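Ralcombe library to stay open until nine in the evening

The public library in Ralcombe will keep its doors open until nine in the evening on two days of the week, starting in July. The town council agreed to the change at its last meeting, after a petition signed by 1200 residents was handed in before Easter.

At the moment the library closes at half past five, and at one o'clock on Saturday. Many people who work in Fledcombe come home on the ten past six bus, so for them the library has been open only on Saturday mornings. The petition asked for one late evening. The council has given two, Tuesday and Thursday, for a trial period that will last until the end of winter.

"I was a little surprised, I must say," said Telma Gaete, who started the petition together with two neighbours from Dursun Street. "We asked for one evening and we were ready to hear no. I have a daughter who prepares her exams at the kitchen table while her brothers watch television next to her. She needs a quiet chair and a lamp."

The signatures were collected over seven weeks, mostly outside the baker's and at the school gate. The paper forms were left also in the library itself, on the desk beside the returns box, and 327 of the names were written there.

The late hours will cost the town some money, but less than was feared in the first discussion. The council had looked at the possibility of a third full-time librarian and decided against it. In its place the present staff will begin later on the two days, at eleven in the morning, and a part-time assistant will join them from four o'clock until closing. The post has been advertised and the interviews are planned for the coming weeks.

Readers who are used to come in early on Tuesday and Thursday will therefore have to wait. The reading group for retired people, which meets on Thursday at ten, will move to Wednesday at the same hour. The story morning for small children stays on Monday.

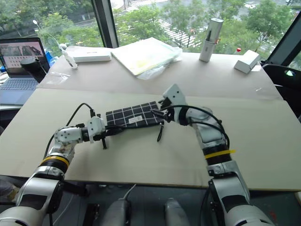

Aslı Ertürk

Not all of the building will be used in the evening. The upper floor, with the local history shelves and the map drawers, will be locked at half past five as before. The ground floor and the study room at the back will stay open, and so will the computers. Printing will be possible until a quarter to nine.

The study room has 24 places, and the library expects that they will fill quickly in the examination season. A place can be reserved at the desk or by telephone, for a maximum of three hours. If the person has not arrived after twenty minutes, the place is given to somebody else. Bags can be left in the lockers near the entrance, which take a one-pound coin and give it back.

There was also a discussion about food. The library will allow drinks with a lid in the study room, but hot meals must be eaten outside or in the entrance hall, where there are two benches. The café on the corner, Grarix, has said that it will stay open until eight on the late evenings, to see if there are enough customers.

Some people living near the library are less happy. The car park behind the building is small, and in the evening it is used by families from the houses on both sides, who have no other place to leave their cars. A letter from the residents of Mill Row was read at the meeting. It asked the council to mark a few spaces for them only. The council did not promise this, but it will look at the matter again in autumn, when it is known how many readers come by car.

The bicycle stands at the front will be repaired before July, and the lamp over the side path, which has been dark since November, will be replaced. Mrs Gaete had asked for this lamp in particular. "In December it is night at four o'clock," she said. "I will not send a young person down that path without light."

The last bus to Fledcombe leaves the market square at twenty-five past nine, so readers from the villages along the road can use the late hours too. Those who live in the direction of the coast have no bus after seven. The council has written to the bus company about it and is still waiting for an answer.

Membership of the library has gone up a little in the past year, with 173 new cards given out, more than half of them to people under eighteen. The number of books borrowed did not grow in the same way. According to the library's yearly report, visitors stay longer than before and borrow less, and the study room is now the busiest part of the building on a Saturday.

During the trial the staff will write down each hour how many readers are inside. The figures will be hung on the board in the entrance at the end of every month - the council wants that everybody can see them. If the evenings are well visited, the new hours can become permanent in spring. If only one of the two evenings is used, the other may be given up.

Library cards are free for everybody who lives in Ralcombe or goes to school there. To get one, please bring a letter with your name and address to the desk. Children under twelve need the signature of a parent, and after six in the evening they must be with an adult.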